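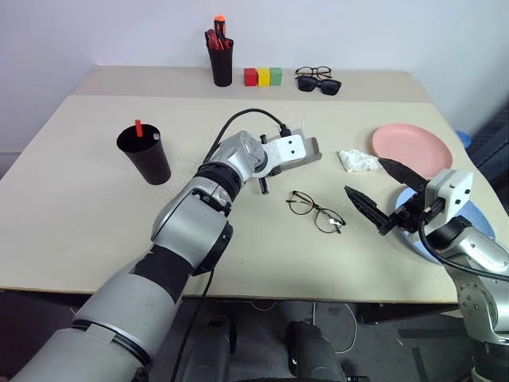
Photo: Trirkoslow

Chore robots are still slower than the people they are meant to help, and they still need the table set up in their favor. That was the picture that came out of a November open house at Trirkoslow, a robotics workshop in Hutine that has been testing two-armed machines on small household jobs.

The workshop opened its doors to shop owners, cleaning contractors and residents who wanted to know whether a machine could take over any of the tidying, sorting and putting away that fills a working day. The answer from staff was that some of it can be done under supervision, and that most of it cannot yet be left alone.

The job that drew the most questions was one of the smallest. A pair of eyeglasses has to go into its case. People do this many times a week without looking. For a machine it breaks into a string of separate problems: finding thin frames against a pale surface, picking them up without bending a temple or scratching a lens, keeping the case from sliding, and lowering the glasses so that they fit inside and the lid will close.

Trirkoslow said it chose glasses for that reason. They are light, they are an awkward shape, and the lenses can confuse a camera. A robot that grips too hard can break them, and one that grips too softly can drop them.

The table also holds things that have nothing to do with the job. There are round plates in pink and light blue, a crumpled white tissue, a pen holder with red-handled tools in it, small colored cubes and other pairs of glasses along the back. The workshop said a kitchen table or a repair counter is never bare, and a machine that can only work on a bare one is of little use to anybody who might pay for it. 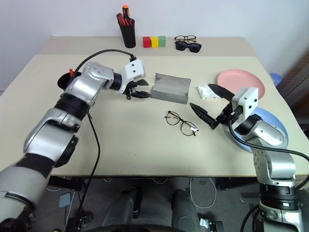 Cases are a harder matter than the glasses, according to a handout given to visitors. A case can tip, slide or fall shut. One arm may have to steady it while the other does the placing, and the two have to stay out of each other's way in a space not much bigger than a place mat. When a person feels a case start to slip, the other hand moves without any thought. The machines have to be trained to do the same, and the training takes a long time.

The handout put the number of practice runs behind the current glasses program at 2,000. It gave 70 percent as the share of recent attempts that ended with the glasses in the case and the lid down. A run takes 60 seconds when it goes well. Staff said the same job takes a person a few seconds, and they did not expect to close that gap soon.

They also said the 70 percent figure applies only to the glasses the robot has practiced with. With frames it has not met before the result is lower, and the workshop did not give a number for those.

Visitors from local businesses asked mostly about cost and about what happens when something goes wrong. The owner of an eyewear shop wanted to know who would pay for a scratched lens. The workshop said it had no product for sale and no price list, and that anyone trying the equipment in a shop would need a person beside it. A contractor who cleans offices asked about clearing cups and plates. Staff answered that hard dishes are among the easier items, but that a cup with a drink still in it is another matter, and the robots are not being tested with liquids this year.

Paper came up as well. Tissues and napkins change shape every time they are touched, and a machine has no simple way to tell trash from something a customer has put down for a moment. For now the decision about what gets thrown away is left to a person.

Chornovol, a laundry and alterations business two streets away, has been talking with the workshop since the spring about sorting small returned items such as buttons, clips and belts. The company said it was interested but would not change any staffing. It has agreed to a trial of 2 weeks after the holidays, in a back area away from customers. The trial will cover sorting only. Folding was discussed and dropped, as the workshop did not think its equipment was ready for it.

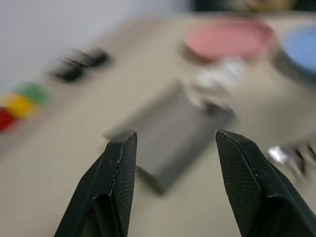 Close work is where much of the remaining trouble lies. A camera near the fingers helps with the last inch or so, but the view can smear when the arm moves fast, so the programs tend to slow down near an object. That accounts for a good part of the long run times. Moving faster is possible, the workshop said, and leads to more dropped items.

The grip itself is also being changed. Two stiff fingers suit a block or the edge of a box. They are less suited to a thin wire frame, and worse with cloth. Softer fingertips are due to be tried this winter. Staff said they wear out faster, which would add to the running cost of any machine used all day in a shop.

Anon, a residents' group that runs a repair evening in the same neighborhood, asked whether the robots could be any help to older people living at home. The workshop said that was a long-term aim and that nothing it has now is suitable for a private house. The arms have to be set up for the table they work at, and someone trained has to be within reach of the stop button.

Several visitors said they had expected more. One shop manager said a person hired for the season would learn the entire store in an afternoon. Another said that even a slow machine could be worth having if it worked after closing time, when speed matters less. The workshop agreed with both points and said overnight sorting of small parts was the likeliest first use, provided the error rate comes down.

Trirkoslow plans to repeat the open house once the trial at Chornovol has ended and will post the results at its front desk, including the failed attempts. Businesses that want to suggest a task can leave a written description there until 5 p.m. on working days. The workshop asks that suggested items be small enough to lift with one hand and that they contain no glass other than lenses.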